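From Mali's end of the hall

Well, we made it to the summer issue, and I've been told I have a whole column to fill, so I'm going to spend it on the practice kitchen. If you haven't been up to the second floor lately, come by! We've been working on serving and setting out food, the plain everyday business of getting something from one place to another without squashing it, and I have enjoyed it far more than I expected to when Rizwan Wickramasinghe talked me into it back in October.

My part is mostly hands and tableware. I wear the black gloves (I own more pairs now than I own socks) and I spend a lot of the day holding a hand out, taking things, giving them back, and fussing over where the bowls go. Agnes Cowie keeps the log, and according to her we passed 1,000 handovers some time ago and are now sitting at 2,297. I'd have guessed half that. My shoulder would have guessed double. 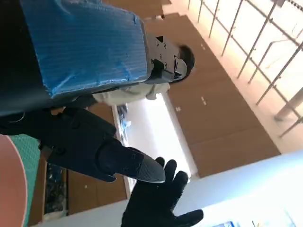 Gloves turned out to be the thing everyone has an opinion on. I like a snug one with a bit of texture on the fingers, because a slick glove and a buttery roll are a bad match. Eusebio Giraldo likes his a size too big and says his hands get hot otherwise. We've agreed to keep two boxes in the Homum cabinet by the sink, and please, please put the lid back on after you take a pair. I found one box full of crumbs last month and I have my suspicions.

Then there's the tableware. I went through every cupboard we have and pulled out anything chipped, anything too heavy, and all those tiny dessert dishes that came with the Protdale order and have never held a dessert. What I wanted was wide, deep and plain. A shallow dish looks lovely on a table but things roll right off it, and then you're on your knees under the counter looking for your lunch.

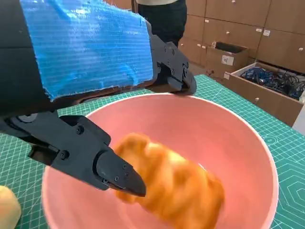

Color was my other little campaign. Our old bowls were all white on a white counter, and by late afternoon my eyes were so tired I kept reaching for the wrong edge. So I started mixing things up — nothing fancy, just whatever I could find that didn't match. The big pink bowl on the green cutting mat is my favorite pairing, and anything golden and bready shows up beautifully against it. Somkiat Chuensuk says it looks like a child's birthday party. I took that as a compliment and ordered another mat.

A few housekeeping bits while I have you. Mats get wiped down at the end of each session and hung over the rail, flat side out, so they don't curl. Bowls go on the low shelf, biggest at the bottom. If you bring in food for practice, write on the bag what it is and when you opened it. We've had one very sad pastry go missing behind the toaster and I don't want to meet another.

I'm also collecting odd shapes. Round is easy and we've done plenty of round. If your kitchen at home has a lumpy loaf, a crooked carrot or a knobbly bit of ginger you can spare, leave it on my desk with your name on it and I'll find a use for it. Next up is the Huamán table, the long one by the window, where I'd like to try a proper place setting with cups and everything. Agnes thinks I'm rushing. She may be right, but I've already bought the napkins.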